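Furarov 2 review: cloth segmentation and grasp-point planning

Furarov is a perception and grasp-planning package for deformable objects, sold by Plosano on a per-workstation license. Version 2 replaces the old contour-based edge finder with a learned mask stage and adds a replay tool for wrist-camera footage. I tested it for eight days on household fabric: blankets, garments, folded cloths.

Installation is uneventful. The calibration wizard wants 30 views of the target board and rejects blurred ones without saying which. Jussara Tavares, who ran the second workstation, got the same silent rejections and ended up scripting her own sharpness check.

Mask quality is the main improvement. On plain backgrounds, versions 1 and 2 are hard to tell apart. On patterned bedding the old release merged garment and blanket at nearly every low-contrast edge, and the new one usually holds the boundary.
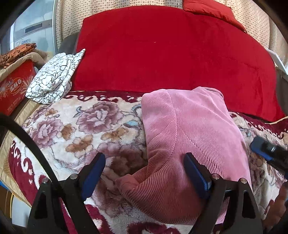 Pink corduroy on a floral blanket, with the gripper jaws open across the garment's left side.

Our replay set held 1,387 clips. The planner proposed a usable first grasp in 72 percent of them, judged by hand. Most failures were layer errors — the grasp point landed on a fold belonging to the cloth underneath. Ribbed fabric helps, as rib direction is an input to the fold estimator. Plush pile does not.

The replay tool is good. Scrubbing is fast, masks can be corrected in place, and exports load into Leemans without conversion. The config format is less good: thresholds live in two files, and the second silently overrides the first.

Two-gripper planning is still marked beta and should be treated that way. Collision margins between the arms are fixed, and the planner stalls when both want the same corner.

Recommended for teams already working with cloth. Version 1 users should export their labels before upgrading.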